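The Bratholm workshop shares a building with a bike repair place and a bakery, and the woman who has been building a robot arm there for most of two years says she has gotten used to smelling bread at six in the morning and chain oil by noon. She used to teach middle school science. She retired in August, and the arm, which had been a weekend thing up to then, started taking up most of her weekdays too.

“I told my husband I'd be home for lunch,” she says, pouring coffee from a thermos that looks older than the workshop. “That was the plan, anyway. I've been home for lunch maybe twice.”

The arm itself is a secondhand Gidico that she bought from a packaging company that was clearing out a storeroom. She paid $2,489 for it, a number she can give to the dollar, having written it on a sticky note and kept the note. It came without a controller, without a manual and with one joint that groaned. The groan took her a whole winter. She had the joint apart on the kitchen table, and then on the kitchen table again, and it was a worn bearing that cost less than a pizza.

What she wants from it sounds modest. She wants it to push a toy block from one spot to another, and then go and do the same with a different block, on a board, over and over, without her standing there with a hand on the stop button.

“People come in and they ask when it's going to pick something up,” she says. “And I say, well, let's see it slide something first! Sliding is hard. A cube will turn on you if you touch it even a little off center. A cylinder is friendlier if it's standing up, but you can still send it off sideways. And the stars, oh, the stars. You catch one point and the whole thing spins around like it's dancing.”

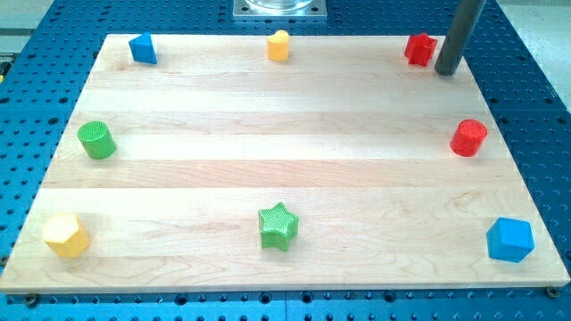

She made the board herself, out of maple strips left over from a friend's countertop. The first one was pine, and she still has it, leaning behind the drill press with a cup warp in it that you could roll a marble down. Maple stays flat, she says, or flat enough, and she likes the feel of it. She gave it a very light finish and then worried for a week that she had made it too slick.

The program that runs the arm is called Vonden, after the street she grew up on, and she wrote it with a good deal of help from a couple of the younger members. A session is 500 pushes, and a good one takes her around 90 minutes if nothing goes over the edge. In the spring she was happy when 40 pushes went by without a fuss. She keeps her results in a green ledger, in pencil, and she will read to you from it if you let her.

“My daughter says put it in a spreadsheet, and I do, later on,” she says. “But I like to write it down while I'm cross about it. You write better notes when you're cross.”

There have been bad days. A loose cable in the spring had the arm dipping a hair too low, and it left a scratch in the pine board as long as a pencil — that was the end of pine, she says, warp or no warp. She went over to Demissie, the hardware store on the corner, and came back with cable clips, sandpaper and a bag of licorice.

She would like to bring the whole setup to her old school once it behaves, and let the kids choose which block goes where. She has already talked to the science department about a table. The bigger question is how to get the thing down the workshop stairs, and she has been asking everybody who comes by whether they own a van.

“It comes apart into three pieces,” she says. “The base is the heavy one. I can take the other two myself, if somebody gets the door.”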